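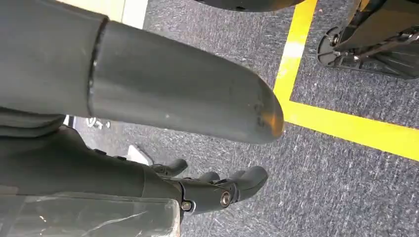

No. 29

Back to the hand this month. I spent most of October on the base and the cabling, and the hand got put off because it was still closing and opening when told to. It is a three-finger hand on the end of a gray arm, and it lives in a taped-off corner of the shop I share in Gillcombe. I look after it in the evenings, usually between 5 and whenever I get hungry.

The trouble started with the biggest finger. On a slow close it would stop short, wait, and then catch up with the others. It didn't do it every time. Warm, after half an hour of running, it hardly did it at all, and that is why I ignored it for as long as I did. When it began dropping the test blocks I wrote it down as a fault and stopped using the hand for anything but testing.

First thing I do with any job on this machine is park it. I have a saved pose called "low" that brings the arm down with the fingertips pointing at the floor. It used to be a different pose, with the hand held out at chest height, and I changed it after dropping a screw into the palm and losing an evening to getting it back. With the tips down, anything that comes loose goes on the carpet. The carpet is dark and speckled and hides small screws very well, so I keep a magnet on a stick next to the controller. The yellow tape doesn't hide anything, and I try to put loose parts down near it.

After that, power off at the controller, then at the wall, then wait. The manual says to wait and doesn't say how long. I make coffee.

I keep clear plastic film near the machine for covering parts. It wrinkles and throws glare everywhere, and you have to lift it to see what you are doing. I tried a cloth for a while but it left lint in the grease. I went back to film.

There is a round bolt head at the knuckle of the big finger and a smaller screw back where the fingers meet the palm. My guess was the knuckle bolt, too tight. I had been in there in the spring and I remember leaning on the wrench. So I backed it off, moved the finger by hand, and it felt smooth. I put it back with less force, powered up, ran the slow close, and it stopped short again in the same place.

Second guess was dirt. I took the finger off and cleaned everything I could reach with a dry brush and then a wipe. There was some gray paste in the joint that had been grease once. I put a very thin coat of new grease on and reassembled. It was better cold and no different warm, so the paste was part of the story but not all of it.

What I should have looked at first was the cable. The hand's cable runs along the arm and is held down with ties, and one of those ties was mine, from the base job. I had pulled it too snug. In the low pose there was plenty of slack, so it looked fine every time I looked at it. In the working pose, with the wrist turned, the cable went tight and tugged at the connector behind the palm. I only saw it when I moved the arm up to working height with a flashlight in my other hand. The connector had a little play in it. I cut the tie, reseated the connector, and put on a new tie with a finger's width of slack.

After that I ran the slow close 11 times in the working pose and it closed evenly each time. I ran it again the next evening from a cold start and got the same. I'm calling it fixed, with the note that the connector probably wants replacing before winter is out. I have asked Filali, the parts place I use, for a price on one. They have been slow before, so I'm not planning around it.

A few other things I did while the hand was parked:

I wiped down the arm. It has scuffs and pale specks on it that don't come off, and the rounded end is more worn than the rest. None of that affects how it runs. I checked the seam around the arm with a fingernail and felt nothing raised.

I went over the tape on the floor. The lines are there so that other people's equipment stays out of reach of the arm, and mostly it does. One line bends a little near the corner. I laid it down on my knees late at night and I have never redone it. The edges are still flat and I left it alone.

I updated the notebook. I have been calling this machine Nideck in the notes, after the label on the shelf where its binder sits, and the binder now has a page for the hand with the bolts marked and the words "check cable in WORKING pose" across the top.

Someone wrote in after the last post to ask which grease I use. It's the one sold as Birkis in the small tub. I picked it because the hardware store had it, and I can't tell you whether it is better than any other. Use very little. The paste I cleaned out of that joint was mostly too much grease from last time.

Next up is the wrist, which has a faint tick at one point in its turn. I've heard it since summer. I'll run it with the hand off first and see if the tick stays with the arm.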